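I've had the Harkamico Grip Rules pack open on my second monitor for most of April, and I like it way more than I thought I would! It's a sim add-on with 340 practice grasps and a rulebook (50 pages, big type, thank goodness) on how a gripper ought to behave before it closes on anything.

The best part is the approach rule. You line up with one finger on each side of the object, stop, check the clearance, and only then squeeze. Sounds like baby stuff, but my old habit was to barrel in and fix it later, and the pack marks you down for that every single time. Lumpy things like rocks are where I lost most of my points. A pencil is easy by comparison.

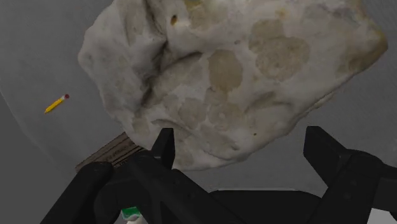
Şükran Gezer wrote back to me that the clearance rule is fine but the pack never says what to do when the target hides its neighbors, and she'd want a second viewpoint made mandatory before any close command. Fair point, and I've started doing it myself.

My other gripe is the score sheet. It tops out at 2574 points, and I still can't tell you why a slow approach costs the same as a bumped block. The Nornbridge pack explains its scoring much better, though its rules on letting go of things are pretty thin.

Would I buy it again? Yep. Just print the checklist on page 12 and keep it by the keyboard.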